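Shared laundry room: where does the basket go, and how long do you give people?
Board: Nulham Court residents, Laundry and storage

pennywhistle_3b
Hello neighbors! I've been meaning to start this thread since November and kept putting it off, so forgive the length. I love having the machines downstairs (my last place was a 20-minute walk to the laundromat, uphill both ways it felt like), but I think we could use a few friendly habits. My main one is the basket. I park mine on the floor between the dryer and the wall, so the door can swing and the walkway stays clear.

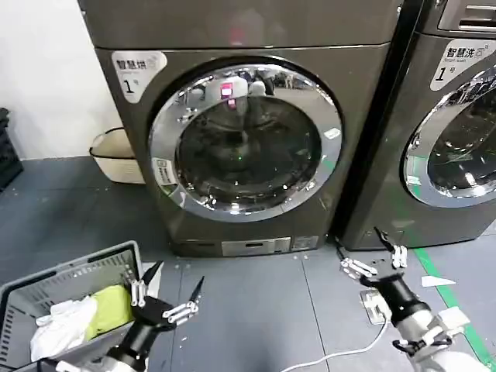

It holds a full load if you fold the towels small, and I can drop socks straight in without chasing them over the tile. Would everybody be willing to keep theirs on that side too? I tripped over one in front of the washer last month, and I'm still a little sore about it — in both senses.

jorstead_jo
Lovely idea, but I don't agree about the wall side. That gap fills up fast, and with two people's things in there you can't tell whose pillowcase is whose. I carry mine back upstairs between loads. Yes, it's a pain with my knees, but then it's never in anyone's way.

pennywhistle_3b
I do see that, Jo, and I wouldn't want anyone's pillowcases going astray. Maybe one basket at a time, then? If there's already one beside the dryer, the next person takes theirs home. Let me write down what I've got so far and you can all pick it apart:

1. One basket in the gap by the wall, please, and leave the dryer door clear. 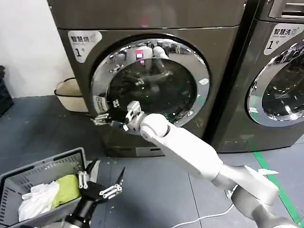
2. Match your numbers. Washer 1 sits right beside dryer 1, so if you washed in 1, dry in 1 when it's free.

3. Give people 8 minutes after their load ends before you move anything.

magana_mornings
Eight minutes?? I'm on the top floor and I've got a toddler! By the time I've found both her shoes it's been ten. Could we say fifteen? Number 2 is fine by me, I do that anyway. And while we're on the subject, could people wipe down the shiny fronts? They show every fingerprint, and a soft cloth takes care of it.

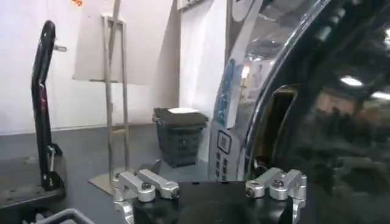

Glossy front with the ceiling lights reflected in it.

I use a drop of dish soap in warm water and then go over it dry. Never the scratchy side of a sponge, I ruined a stovetop that way.

pennywhistle_3b
Fifteen it is, you've talked me into it! Adding yours and one more:

4. Wipe the fronts with a soft cloth when you have a minute. 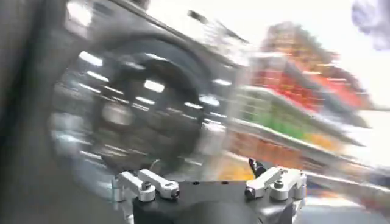

5. Check the drum for strays before you go. I've got a gray glove up at mine if anyone's missing one.

jorstead_jo
Still carrying mine upstairs, but I can live with the rest. The glove might be my husband's, is it wool?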